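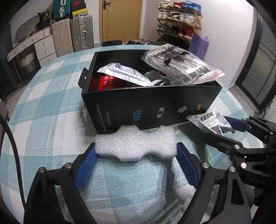 Packing the black box at the checked table: foam block in one gripper, cold remedy sachet in the other.

Search this site Search Go

Minutes of the March meeting, Rirwood Tinkerers
Mar 13, 2023, held after the Drorkness open day

I'm doing the minutes this time as I was the one with a pen, so forgive the rambling. We started late because everybody was still talking about the visit and the biscuits hadn't been opened. Apologies were read out and then I lost the bit of paper, so if you sent yours, thank you, you're noted in spirit.

1. Last month's minutes
Agreed, with one change. I had written that the soldering irons were "fine" and was told they are "mostly fine".

2. The visit to Drorkness
This took up nearly the whole evening! For those who couldn't come, Drorkness is the group that teaches robot arms to do household jobs by having people do them first with hand-held grippers, and they open their doors to clubs like ours now and again. We had 2 hours there. I'd expected a big shiny lab and got a table with a teal and white cloth on it, a shoe rack, suitcases, a dressing table with an oval mirror... I felt I should take my shoes off.

The job being shown was packing odds and ends into an open cardboard box. It sounds like nothing, and then you look at what the odds and ends are: a shiny red package, a foil packet, a white cable in a loop, a clear adidas zip bag with bundled cords inside, lying over the rim. Hardly a pair of them the same shape or the same stiffness. The grippers have blue pads on the fingers, ribbed ones on the pair I was watching most closely, and they really are just two fingers each. I kept wanting a thumb.

We had a long chat about the foam block. It has wavy edges with scoops out of them, and the person demonstrating told us you have to decide where to pinch before you get there, or you end up chasing it round the table. One of our members thought the little sachet (感冒灵颗粒, a cold remedy) would be the easy one as it weighs next to nothing. We were told it's one of the worst, thin things on cloth being a pest to get under. I can believe it, I can't pick up a stamp with my own hands.

Then we were allowed a go. My own score was 4 items in the box and one on the floor, and I was extremely pleased with it. Your wrist gets tired much sooner than you'd think, and you do start talking to the sachet. Several of us tried to use two grippers at once and it was like patting your head and rubbing your tummy.

Questions we asked, as far as I could write them down:
- Does it matter that the cloth is creased? Yes, and they leave the creases in. They want the robot to cope with tables as people have them.
- How many goes at a job do they need? For this one they're aiming for 400, with things moved about between goes.
- Can it fold the box shut afterwards? Not yet. There was a bit of a sigh with that answer.
- Is it noisy? The hand-held ones click a bit. I didn't mind it.

There was some disagreement on the way home, which I promised to record. Half the minibus thought it was a marvellous way to teach a machine, and the other half thought it was a very long way round to get a box packed. I'm in the first half but I did see their point by the roundabout.

ACTION: me to write and say thank you, and to ask if we can have the drawing of the gripper linkage they mentioned.

3. Our own gripper
Following on from all that, it was agreed we'd have a try at building one for the bench. The Sikholm kit was put forward, and so was the Iyamu one, and we went round and round. Sikholm is easier to put together, Iyamu has the better hinge pins. We're going to borrow before we buy. Someone offered old mouse mat for finger pads and that was accepted with thanks.
ACTION: workshop team to ask both about a loan and report back.

4. Return visit
Drorkness would like to come to us for our own open day. We can seat 8 in the back room with a table in the middle, more if people stand. It was suggested we bring awkward objects from home for them to try. So far we've got a slinky, a bag of frozen peas and a bobble hat. Please keep suggestions sensible (no more wigs).
ACTION: everyone to bring one item.

5. Any other business
The kettle lid is missing again. The key to the long cupboard is on the hook where it belongs, please put it back there. Parking at the front is for unloading only.

Meeting closed when the biscuits ran out. Next one is the usual time, same room, and somebody else can do the minutes.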